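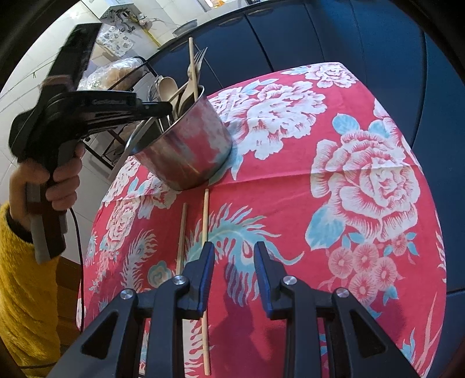
ZERNAR, December
By Nurhan Bilgin
3 min read

Figure 1. Steel cup with utensils on a patterned tablecloth.

4. Port access and the Arelov Strait

The dispute over the Arelov Strait is usually treated as a question of naval patrols. The records reviewed for this study point to port access as the older problem. Grodo has leased berths at Yüksel for 13 years, and the lease allows supply ships to stay for up to nine days without notice to the harbor office. Zernar objects to that clause. Its position is that a supply ship and a survey ship cannot be told apart under the present wording.

Two rounds of talks have dealt with the clause. In the first, Grodo offered to give notice of each arrival but refused inspection. In the second, Zernar dropped inspection and asked for a published list of ships. Neither offer was put into a signed text, and the lease was renewed unchanged.

Of the eight coastal officials interviewed, most placed the lease ahead of the patrols when asked what worried them. Fishing crews gave a different answer. They spoke mainly of closed waters during exercises and of late warnings over the radio. Section 5 takes up the warning system and compares the notices issued by the two governments.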